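Friday, evening

Back to the Brikex holding figures after tea. The register as it stood in December gives the founder's family 1057 shares per 1000 in the old trust, which cannot be right, so the trust column must still include the Traneo conversion. I took the conversion out by hand and the total fell back into line. The profile page had been adding the two together and so overstating his worth.

Method for the record. Listed shares at closing price. Unlisted shares at the last price paid between unconnected parties. Property at purchase price unless there is a later valuation. Debt taken off only where a charge is registered. Under this, Akande drops out of the sum altogether, as it has never had an outside buyer.

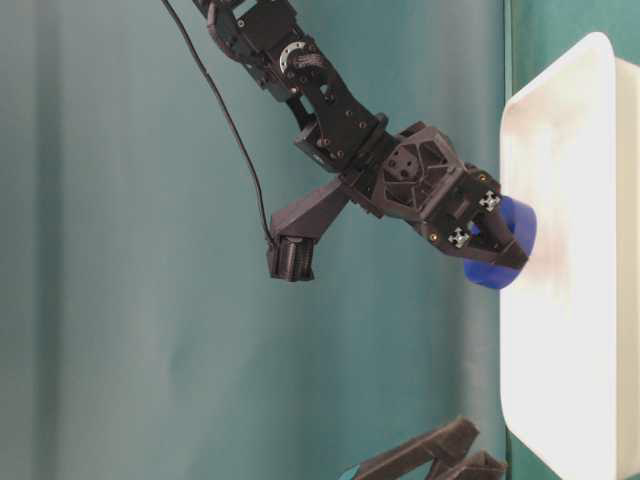
Itsuki Sakamoto wrote back that leaving Akande at nil was too severe, and that a multiple of net profit, set low, would be closer to what a bank would lend against. He would use 3. He also pointed out that the chairman gave up his salary when Durevley was bought and has lived on dividends, so the pay line should be blank for the later years.

The pay line I accept. On the multiple I have gone for 2, with a footnote, and shown the total with and without it. The ranking does not move either way, though the gap to the next man on the list gets smaller.

Durevley is harder. The accounts give the price paid but part of it was in Brikex shares, issued at a discount and locked in. Valued at the issue price they come out one way, at market another.

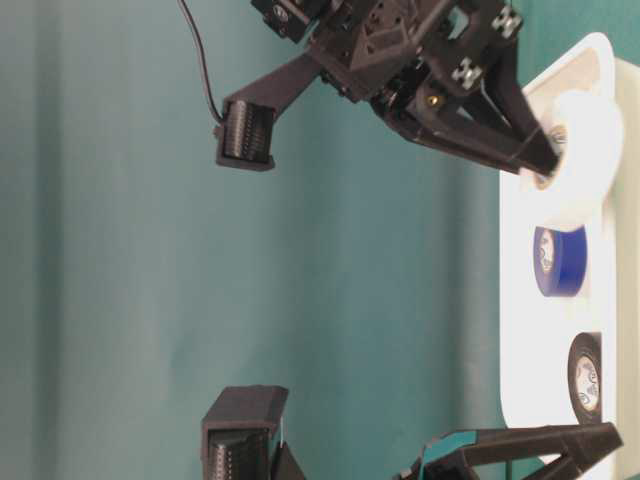

I used market price on the day the lock-in ended and put the discount in the notes. The same treatment will have to go back through the earlier purchases, or the series will have a step in it that has no commercial cause.

Still to do: birth year (two sources disagree), date he joined the Traneo board, whether the sister's holding is counted with his. Left a query on the last. Stopped at ten.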